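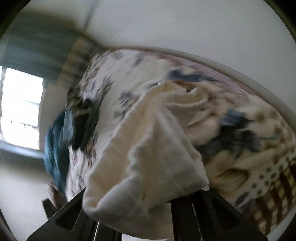
Minutes of the Noridari Travel Club, November meeting

Hi all, it's Lindiwe, taking the notes again because Radomír had the pen last time and we're still trying to read them. We started at 7:10 pm. Present were me (Lindiwe Xaba), Siwan Gronow in the chair, Štěpánka Kadlec, Radomír Danko, and Zdislava Bednárik, who joined at half past after her bus sat at the bridge forever.

1. Last meeting
Approved, with one fix. The ferry we complained about was the morning one, and the afternoon one was lovely. Sorry to the afternoon one!

2. The spring trip
This took up most of the evening. We had two places left on the list, Grullard and El Fassi, and Siwan asked each of us to say which way we were leaning before anybody started arguing (it sort of worked).

Štěpánka is all for Grullard. She went two years ago and talked about the harbor walk, the smoked fish stand at the end of it, and the little train up to the lookout. The lookout is at 2,433 feet, and the train only goes most of the way, so there's a climb at the end with a handrail that she called "fine" and Radomír called "decorative." He has been up there too. We spent a while on the handrail.

Radomír and Zdislava both prefer El Fassi for the food and the old market streets. Zdislava read us a dinner menu off her phone and I will admit that I lost track of the minutes for a bit. The catch is the transfer from the airport, a long one that gets in late, and Siwan doesn't want people hunting for their rooms at midnight like we did on the lake trip.

I was on the fence, and then I heard about the smoked fish. Vote was three to two for Grullard (Siwan, Štěpánka, me). El Fassi goes to the top of the list for the fall and Zdislava is already collecting restaurants.

3. Money
The deposit for Grullard is $300 a person. Siwan would like it by the next meeting so she can hold the rooms at the guesthouse on the hill. We have 15 places, and anyone wanting a single should tell her now – there are only a few and they face the parking lot. We talked about whether the deposit comes back if you cancel. It does until the guesthouse confirms, then it doesn't, unless someone takes your place. Radomír wanted that in writing, so there you go, Radomír.

4. Plurirow
Plurirow is the outfit that rents the rowboats at Grullard, and they offered us a group morning with a guide who takes you around to the sea caves. Štěpánka says the caves are the best thing on that whole coast and you can float right in when the water is calm. Zdislava doesn't swim and asked about life jackets. Everybody gets one, and there's a flat-bottomed boat for people who'd like to sit still and be rowed. I put my name down for that boat before she could. Štěpánka will write to them and ask what happens if the weather turns, and whether they'll let us move to the following day.

5. Slide night
We're doing it again, in the upstairs room at the library. Please keep it to your good pictures. Last year one of us (me) showed the same waterfall for a very long time. Zdislava is bringing the almond cake and Radomír has the projector cable.

6. Anything else
Siwan still has a green umbrella from the lake trip. Štěpánka asked if we could start earlier in winter, and we agreed on 6:30 pm until the clocks change.

To do before next time:
Siwan – hold the rooms, send around the deposit details
Štěpánka – write to Plurirow
Radomír – train times to the lookout, and look up that handrail
Zdislava – El Fassi restaurants, cake
Lindiwe – type this up (done!), book the library room

We finished at 9:05 pm.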